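Sorting and Storage of Small Wooden Blocks in a Sloped-Wall Bin
Student project report, Hutchins Workshop Course
Submitted to the Erumley teaching lab

1. Background

The teaching lab at Erumley keeps a stock of wooden blocks that are used in several courses for stacking, measuring and friction exercises. At the start of the term the stock was held in cardboard boxes under the benches. Blocks of different sizes were mixed, some were chipped, and a good share of class time went into finding pieces that matched. The project had two aims: to sort the stock into usable sets, and to find out whether a metal bin with sloped sides is a suitable container for handling the blocks one at a time during class.

2. Materials

The stock consisted of 700 blocks, counted by hand on a Friday afternoon. Sizes were checked with a caliper and grouped by longest side. Blocks with a split or a missing corner were set apart, and 57 were rejected on these grounds. The rest were sanded lightly on the edges and wiped with a dry cloth.

The bin is gray metal with a flat floor. All of its walls lean outward, so a block dropped near the side should slide toward the middle and come to rest on the floor. The floor is scuffed from earlier use and has two small holes, one toward each side. It was not replaced or polished, as the lab wanted results for the bin in its present condition. Storage trays came from Parkero and labels from Kevard.

3. Setup

The bin was placed on a light wooden tabletop. In the first trials it moved whenever a block struck the wall, and the position of the floor had to be measured again after each series. Two bar clamps on one corner were enough to stop this. Clamping the opposite corner as well made no difference that we could measure, and the second pair was removed to keep the near side clear.

Debris was a larger problem than expected. White flakes collected on the floor and lodged under the blocks, which then rocked when pressed at one end. We brushed the floor between series but left the scratches as they were.

4. Procedure

Each trial used a single block. It was released by hand from the height of the rim, over a wall or over the middle of the floor, and left until it stopped moving. Three things were written down: whether it lay flat on the floor, its direction relative to the long side of the bin, and its distance from the nearest wall. A block resting partly on a wall was recorded as leaning. Between trials the block was taken out and turned to a new starting position drawn from a printed list. One series was 100 trials, and ten series were run, giving 1,000 trials in total.

For pickup, the preferred resting position is flat on the floor with clearance on both long sides, so that the block can be straddled and lifted without touching a wall. 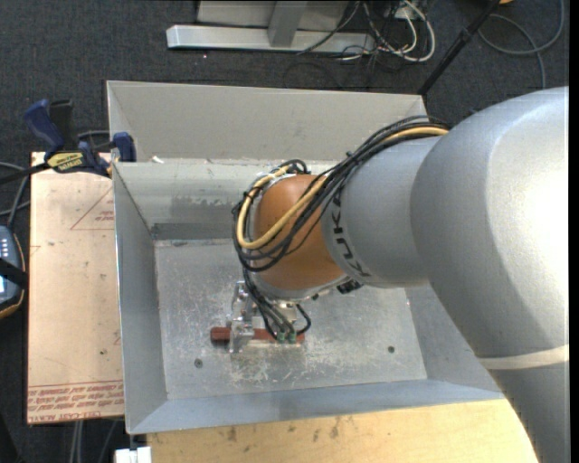 Two comments on the draft came from the Hutchins review group. One reader asked why the slope of the walls had not been varied, and said that a steeper wall would probably cut down on leaning blocks but cost floor area. The same reader wanted the smallest blocks tested separately, on the grounds that one of them could tip into a hole in the floor and skew the direction readings.

We agree with the second point. The smallest size group was run again with tape over both holes. The direction readings spread more evenly with the tape in place, and the taped results are the ones used below. The slope could not be changed with the bin we had.

5. Results

Most blocks came to rest flat. Leaning occurred mainly with the longest blocks released over a wall, where one end caught on the floor while the other stayed on the slope. Blocks released over the middle rarely reached a wall at all. Sanded edges slid more freely than unsanded ones – this was noticed early and is the reason all blocks were sanded before the counted series began.

Distance from the wall showed no clear link to block size, apart from the longest group. Repeat readings by a second person agreed to within the width of the ruler marks.

6. Storage

The sorted blocks are now in the Parkero trays, one size group per tray, with the Kevard label on the short end. Rejected blocks are in a separate tray and may be used for gluing practice. The bin should be brushed out before each class and the clamps checked by hand. The tape over the holes lifts at the corners after repeated brushing and needs a more permanent replacement, for which a thin metal cover has been requested.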